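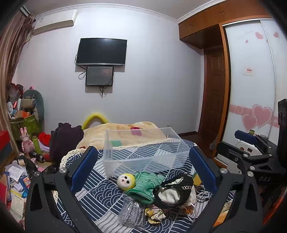
**Sastura built-in sliding wardrobe with overhead cabinets**

The Sastura is our fitted wardrobe for small and medium bedrooms. It runs on sliding doors, so you can put a bed close to it and still get at your clothes. The overhead cabinets carry on past the wardrobe along the ceiling line and can go above a recessed room door, a spot that otherwise holds nothing.

Each order is measured, cut and fitted to one room. We don't sell it flat-packed and we don't ship it outside our fitting area.

## The doors

White gloss is the standard finish and the one most people order. It wipes clean with a damp cloth and a drop of dish soap. Don't use scouring powder or anything with bleach in it - the gloss will go dull in patches and we can't polish it back.

Decoration is optional. The Goodall heart set puts pink hearts on the white, with small ones up high and large outlined ones lower down over a pink horizontal band. It was drawn as a children's room pattern, but we fit it in plenty of adult bedrooms too. You can also have the doors plain, or with the band alone.

Decoration goes on in the workshop before the doors leave us. It can't be added on site later. If you change your mind after fitting, you'll need to buy a new pair of doors.

## The frame and overhead cabinets

The frame and cabinets are wood with an orange-brown stain. The stain is matched between the two, so order them together if you can. A cabinet ordered a year after the frame may come out a shade off.

The cabinets have hinged doors in pairs, with small metal handles. They suit things you take down once or twice a year: spare blankets, suitcases, winter coats, the box the fan came in. You will need a step stool for most ceilings.

A few people ask us to match the stain to an existing room door. We can get near it with the darker reddish-brown (Odell stain, extra charge), but an older door has had years of daylight on it. A clear difference between the two woods looks fine and costs less.

## Before we measure

Nigel Whiteley does the measuring visits and will be in the room for under an hour. Please have these ready:

- The floor clear for at least 2 feet in front of the wall where the wardrobe will go
- The bed in the position you mean to keep it
- A note of any wall outlets you want to keep using
- The room door able to open and close all the way

Crown molding can stay on the walls we don't touch. Where the cabinets meet the ceiling we take a short length off, and you can keep the piece. Baseboard is handled the same way.

If you have a wall-mounted air conditioner, tell us which wall it's on. We won't run cabinets under or over one. The same goes for a wall-mounted television on the fitting wall. On another wall it makes no difference to us, but check that you can still see the screen from the bed if you plan to move the bed over.

## Care

Vacuum the bottom track when you do the floor. Hair and lint are the usual reason a door starts to drag. Bags and shoes left against the base of the frame are fine as long as they don't sit in the track.

Stickers come off the gloss if you warm them first with a hair dryer and peel slowly. Leftover glue can be rubbed away with cooking oil, then soap and water. Go gently near the hearts, and don't put the dryer right up to them.

The wood needs only a dry cloth. Wax isn't required.

## Ordering

Lead time is 57 days from the measuring visit to fitting, longer for orders placed in January, when the workshop closes for stocktaking. Fitting takes some 7 hours for a wardrobe with cabinets. We ask for the room to be empty of people and pets while the doors are being hung.

Parts are covered for 4 years. That includes the rollers, track, hinges and handles. It doesn't include scratches to the gloss.

The older Barnetti track is no longer made. If you own a wardrobe with that track and need rollers, write to Balthasar Lehner at the workshop with a photo of the roller and the width of the door - he keeps a small stock of them.

Prices and finishes on this page were last checked 12/10/22.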